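Part-time reviewer, gripper practice rules
Plellum, fixed term to September

We have a draft code of practice for recording household tasks with hand-held grippers. It runs to 60 pages and we don't much trust it. Most of it was written at a desk, and it shows - there are four pages on labelling and one line on handling clothes.

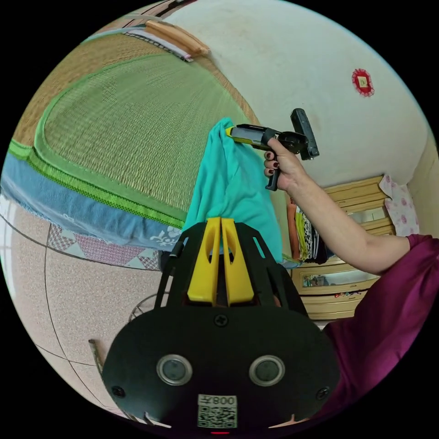

You would read the draft, try its rules in ordinary homes and tell us which ones fall over. Expect to strike out a lot. We would sooner publish 15 rules people keep than 115 they sign and forget.

You need patience, plain writing and some time spent doing this work yourself. Certificates in "robot readiness" will not help you.

The fee is £600 for each round of review, four rounds in all. Write to the Skeltley office with one rule you have seen ignored, and why.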